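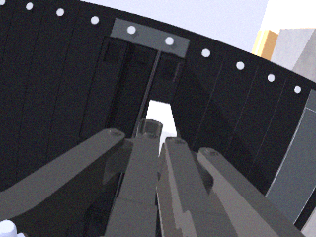
*Approche de l'encoche en simulation, vue de l'arrière de la pince.*

# Pince coincée dans une encoche : dégager, contrôler, régler

Fiche d'atelier, cellule de Skernport. Elle concerne la pince à doigts Plokow montée sur le bras du poste d'essai, et plus généralement toute pince à biellettes qui travaille dans un logement étroit. Le défaut traité : un doigt vient en appui sur le bord de l'encoche, le bras continue de pousser, la pince se met de travers et ne s'ouvre plus.

## Le défaut

Premier contact anormal au cycle 935, visible après coup dans le journal du contrôleur Stallen : une pointe de courant sur l'axe du poignet, trop courte pour déclencher l'arrêt. Le bras a terminé le mouvement et repris la série. L'arrêt sur défaut n'est venu qu'au cycle 1 156, doigts engagés et commande d'ouverture sans effet.

Entre les deux, le même appui s'est répété à chaque passage, un peu plus fort. L'axe d'une biellette avait pris du jeu, et le doigt correspondant se présentait en retard. En vue arrière, le logement paraît large. Il se resserre vers le bas, et le jour qui traverse la paroi courbe à cet endroit n'est qu'un coin irrégulier. Un écart latéral sans conséquence à l'entrée devient un appui franc au fond.

Reproduire le défaut en simulation avant de remonter la pince évite un second démontage. Le modèle livré par Plokow a des pivots sans jeu : il faut y introduire celui que l'on a mesuré, sinon tout passe.

## Dégager la pince

Couper la puissance des axes et consigner. L'arrêt d'urgence seul ne suffit pas pour mettre les mains entre les biellettes : une pince bloquée reste sous contrainte mécanique et peut se détendre d'un coup.

1. Soutenir le bras avant de desserrer le frein du poignet. Une cale en bois sous l'avant-bras convient.
2. Purger l'air si la pince est pneumatique. Sur une version électrique, attendre l'extinction du voyant du variateur.
3. Repérer au feutre la position de chaque doigt par rapport à son support.
4. Reculer le bras à la main dans l'axe de l'approche, par petits mouvements. Ne pas tourner le poignet tant que les bouts de doigts sont dans le logement.
5. Si rien ne vient, glisser un clinquant entre le doigt en appui et le bord, puis recommencer.
6. Une fois la pince sortie, ouvrir et fermer à la main sur toute la course.

Ne pas faire levier sur une tige ou une pièce mince située dans le logement. Elle plie avant la pince, et la déformation se remarque rarement tout de suite.

Pas de dégrippant non plus à ce stade. Il coule dans les pivots, masque le point dur et ramasse la poussière pour la suite. Si un pivot est sec, on le démonte.

## Contrôler avant de remonter

**Jeu des pivots.** Tenir le corps de pince dans un étau à mors doux, saisir la biellette près de son bout arrondi et la pousser de côté. Un jeu perceptible au doigt est déjà trop grand. Comparer la gauche et la droite : les deux biellettes extérieures sont symétriques et doivent donner la même sensation.

**Rectitude.** Poser le doigt à plat sur un marbre ou, à défaut, sur un morceau de verre épais. Un filet de lumière dessous condamne la pièce. Le redressage à l'étau tient quelques heures, puis le doigt revient.

**Arêtes.** Passer un coton sur les crans de la partie basse des doigts. S'il accroche, il y a une bavure. L'enlever à la pierre fine, à sec, sans toucher aux faces de serrage.

**Bord du logement.** Chercher une trace d'appui à la lampe rasante. Sur une paroi noire, une marque mate se voit mieux avec la lampe tenue presque parallèle à la surface. Si la matière est refoulée, araser le bourrelet et noter l'endroit.

**Visserie.** Remplacer les vis d'axe, même en bon état apparent. Les nôtres viennent du sachet de rechange Pellegrini, avec frein-filet moyen. Une goutte suffit : l'excédent migre vers le pivot et le colle.

## Régler l'approche

Le réglage se refait à vide, à vitesse réduite, main sur la poignée de validation.

- Reprendre le point d'entrée doigts fermés, puis doigts à l'ouverture de travail. Les deux doivent passer. Le programme d'origine n'avait été validé que doigts fermés.
- Placer un point intermédiaire juste devant l'ouverture et interdire le lissage de trajectoire sur ce point. Avec le lissage, le bras coupe le virage et entre en biais.
- Caler l'angle du poignet avec un gabarit en carton découpé à la forme du logement. Le carton marque au moindre contact et n'abîme rien.
- Vérifier la position d'une pièce de référence fixe du poste après chaque démontage du bras. Une embase resserrée décale tout.

Pour localiser un frottement résiduel, colorer le bout des doigts au bleu de traçage, faire un seul passage et regarder où le bleu a été emporté. Nettoyer à l'alcool avant le passage suivant, sans quoi les traces se superposent et on ne sait plus les lire.

## Régler la surveillance

Le seuil de courant était la vraie faiblesse du poste. Il surveillait l'amplitude seule, avec un filtre assez lent pour laisser passer un choc bref. Trois corrections ont été faites sur le contrôleur Stallen :

- seuil abaissé, mais uniquement sur le segment d'entrée dans l'encoche ;
- filtre raccourci sur ce même segment ;
- compteur de dépassements, avec arrêt au deuxième – un dépassement isolé reste au journal.

Abaisser le seuil sur toute la trajectoire provoque des arrêts intempestifs à chaque accélération. L'opérateur finit par acquitter sans regarder, et la protection ne vaut plus rien.

Ajouter une condition d'ouverture : si la pince n'a pas confirmé l'ouverture dans le délai prévu, le bras ne recule pas. Le recul automatique doigts serrés arrache ce qui est pris entre eux.

## Remise en service

| Étape | Vitesse | À surveiller |
|---|---|---|
| Passages à vide, 9 cycles | réduite | bleu de traçage, bruit aux pivots |
| Série courte avec pièce | réduite | confirmation d'ouverture |
| Série complète | nominale | journal des dépassements |

Personne dans l'enceinte pendant ces essais, même à vitesse réduite, en dehors de la reprise manuelle des points. Un protecteur ouvert « juste pour voir » annule l'essai.

## Entretien

Contrôle du jeu des pivots tous les 1 000 cycles, pince en place, puissance coupée. Graissage au pinceau, graisse claire, essuyage immédiat. Le relevé se note sur la fiche du poste avec le numéro de cycle et le côté concerné (gauche ou droite vu de l'arrière de la pince, toujours dans ce sens ; les relevés antérieurs à octobre mélangent les deux et ne sont pas exploitables).

Garder dans le tiroir du poste : deux axes de rechange, un jeu de vis, le gabarit en carton, le clinquant, la pierre fine. Le gabarit se refait dès qu'un bord est écrasé. Le tracé est agrafé au dos de la fiche.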